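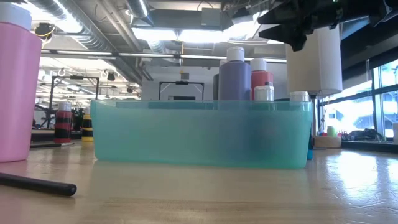
Paint bottles in or behind the teal bin, with the gripper at the upper right.

How to Run a Bin-Sorting Demo at Your Open Day

When we opened the Stutdale workshop to visitors in February, the paint bottle table was where people stayed longest, and I've had so many kind messages asking how to set one up that I finally sat down and wrote it all out. You don't need our exact arm for this (ours runs on Kellolar, and the folks at Idau use something else entirely), but you do need a table, a bin and a bit of patience.

What you need

A see-through or frosted bin, long enough that the bottles aren't jammed together. Visitors like to make out what's inside, even if it's only shadows.
Plastic paint bottles in mixed heights and colors. Put the caps on tight. I'd wash the outsides too, as dried paint makes them slippery in odd places.
One or two things that aren't bottles, for variety.

Setting up

1. Put the bin in the middle of the table and mark its corners with small bits of tape. Somebody will lean on the table before lunch, I promise you, and you'll want to slide everything back where it was.

2. Stand the bottles upright, tall ones toward one end. Let a cap or two sit barely above the rim. Those are the picks people gasp at!

3. Check the light. Big windows are lovely for guests and not so lovely on a glossy tabletop, so walk around at the hour you'll be running and see where the glare falls. We ended up moving our start time to suit the sun.

4. Do a slow run with the room quiet. We did 117 practice picks the week before, which sounds like a lot until you've had a bottle tip over in front of a school group.

Running it

Keep each round to 7 minutes. Say what the arm is going to try before it tries it, then stop talking and let people watch. If it misses, leave it a moment — the second attempt is often the one they cheer for.

Keep guests behind a line on the floor, and have one person at the stop button who does nothing else. No chatting, no handing out flyers, just the button.

For small children, let them choose the next color. We wrote the colors on cards from the Okonkwo stationery set and they fought over purple all afternoon.

Afterward, wipe the bin out and store the bottles standing up. The tape can stay on the table if you're doing it again the next day.

Last updated 11 May 2025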